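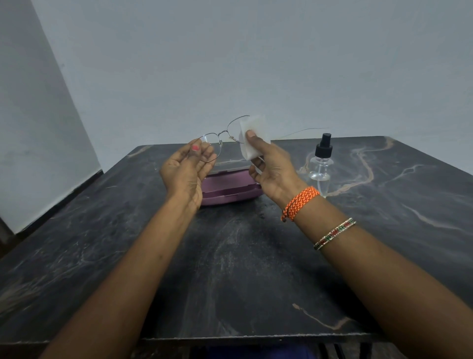

Thread on how to read an eyeglass prescription and turn it into an order that comes back right. I do lens ordering and final checks at Ionescu Optical, and the same questions come up every week.

OD is the right eye, OS is the left, from the Latin. Some slips just say R and L. The right eye is listed first. If you type your own order into a web form, check this line twice. Swapped eyes are a common error and the form has no way to catch it.

Sphere (SPH) is the main power, in diopters. Minus is for nearsighted, plus is for farsighted. Powers normally go in quarter steps. "PL" or "plano" means zero sphere. It does not mean the field was skipped.

Cylinder (CYL) is the astigmatism correction. Axis is the direction of that correction, in whole degrees from 1 to 180. No cylinder, no axis. A cylinder with no axis can't be made, and the lab will hold the order until somebody calls.

Axis has no plus or minus and is best written as three digits. My own right eye is 070. Written as 70 with a degree sign, it has come back to me read as 700. Leave the degree sign off.

Plus cylinder and minus cylinder are two ways to write the same lens. To convert: add the cylinder to the sphere, flip the sign of the cylinder, turn the axis by 90. So +1.00 +0.50 x 070 becomes +1.50 -0.50 x 160. Same glass, different paperwork.

If your new slip looks nothing like your old one, check the cylinder signs before you worry. Many people who switch from one kind of office to another see this. Convert one of them, then compare.

ADD is the extra plus power for near work, used in bifocals and progressives. It's added to the sphere. It is usually the same in both eyes, so it may be written only once.

PD is the distance between the pupils, in millimeters. Many slips leave it off. Single PD is one number. Dual PD is two, measured from the middle of the nose bridge to each pupil. Ask for dual. Faces are rarely even, and progressives need it.

Why PD matters: looking through a point away from the optical center adds prism. The formula is Prentice's rule. Prism = offset in centimeters x lens power in diopters. A 4 mm error on a -5.00 lens is 2 prism diopters. On a -0.50 lens it's 0.2, and most wearers won't notice.

Seg height or fitting height is the vertical version of the same thing. It has to be measured with the actual frame on the actual face, after the frame has been adjusted. A number copied from your last pair is no good in a different frame.

Index. Higher index means a thinner lens at the same power. It usually also means more color fringing toward the sides. For a mild prescription, basic 1.50 plastic is fine and I would not pay extra. The frame shape does more – small, round-ish and well centered beats large and high index for edge thickness.

On price: Mernar, the lab we use most, charges us nearly $100 more for its top progressive than for the middle one. The design differs mainly in how wide the clear areas are at the sides. Some wearers can tell. Some can't. Ask what the remake policy is before you pay for it.

Base curve. If you have worn one lens shape for years and the new pair "feels like a fishbowl" at the right power, this is the first thing I look at. We had it last month on a Drindetti frame with a lot of wrap. Power was right on the lensmeter, curve was much steeper than the old pair. Remade flatter, done.

Checking a finished pair, my order: right eye power, left eye power, axis, centers, ADD, heights, coating, then surface under a lamp. I write the readings down before I look at the order sheet. Reading the sheet first makes it easy to see what you expect.

Job 1121 on our tray today failed at the axis step. Ordered 070, read 110. Somebody measured from the back of the lens. It goes back to Mernar this afternoon.

Keep a copy of your slip and the measurements that were used, not just the receipt. If you order from Stollus or any other web shop later, you'll want all of it in one place. Contact lens numbers are a separate prescription and don't carry over. I'll do those in another thread, probably in April.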